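Fixing the hum in a small listening room

The hum in my back room turned out to be two separate hums, and I lost most of February to treating them as one. What follows is the order in which I found them, with the measurements I bothered to write down.

The system is simple. A Fekeo turntable feeds a Chuang phono preamp, which feeds an integrated amplifier of no particular distinction, which drives a pair of Jena two-way speakers on sand-filled stands. Everything runs from one wall outlet through a power strip. With the volume at my usual listening position the hum was audible from the chair between tracks. With the input selector on anything other than phono it dropped a lot but did not vanish, and I should have paid more attention to that second fact.

I started with the grounding, as everybody does. The turntable has a separate ground lead with a spade terminal. It was connected. I removed it, and the hum got much worse. I put it back, cleaned the terminal on the preamp with a bit of fine abrasive paper, and the hum returned to where it had been. So the ground lead was doing its job and there was no loop to be broken there.

Next was cable routing. The interconnect from turntable to preamp ran parallel to the amplifier's power cord for most of the width of the rack. Low-level phono signals get amplified a great deal, so anything picked up in that short cable gets amplified with them. I rerouted the signal cables to the left side of the rack and the power cords to the right, and where they had to cross I made them cross at a right angle. This helped. I recorded the output of the preamp with the stylus lifted, before and after, and the 60 Hz peak dropped by 6 dB.

The preamp was also sitting directly on top of the amplifier. A power transformer leaks a magnetic field, and ordinary cable shielding does very little against a magnetic field at mains frequency. Distance does more. I moved the preamp one shelf up and rotated it by a quarter turn while listening through headphones. There was a clear minimum at one orientation - the peak fell again, and it came back when I turned the case further. The preamp now sits sideways on its shelf. The cables stick out at the side and it looks bad, but I have left it there.

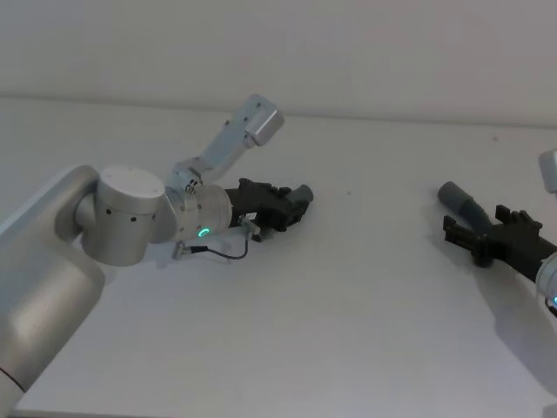 At this point the phono input was quiet enough that the remaining noise was the same on every input. It was also a different sound, with more buzz in it. A spectrum plot showed very little at 60 Hz and a row of harmonics starting at 120. That pattern points to a rectifier or something similar, and I spent an evening suspecting the filter capacitors in the amplifier. I had gone as far as looking up prices.

Before ordering parts I switched off everything else in the room, one item at a time. The buzz stopped when I turned off the floor lamp. The lamp has an Oltelico dimmer in the cord, and phase-cut dimmers of this type chop the mains waveform twice per cycle, which puts harmonics onto the wiring. At full brightness the buzz was faint. At half brightness it was at its worst, and half brightness is where I keep it when I listen to records in the evening.

I tried moving the lamp to an outlet on the other side of the room. Same circuit, same buzz. I tried an extension cord from the hallway, on a different breaker, and the buzz was gone. I was not going to leave a cord across a doorway, so I replaced the dimmer with a plain switch and fitted a lower-output bulb. The room is a little darker than I would like for reading sleeve notes.

Final figures, for anyone comparing: with the volume at the usual position and the stylus up, the residual noise at the speaker terminals went from almost 2 millivolts to a level I cannot separate from the meter's own floor. I did not measure with a calibrated instrument, so treat the first number as a guide only.

There is still a faint hiss with my ear against the tweeter. That is ordinary preamp noise and I have no plans to chase it. The next job is the left stand, which has a slow leak of sand from one bottom corner.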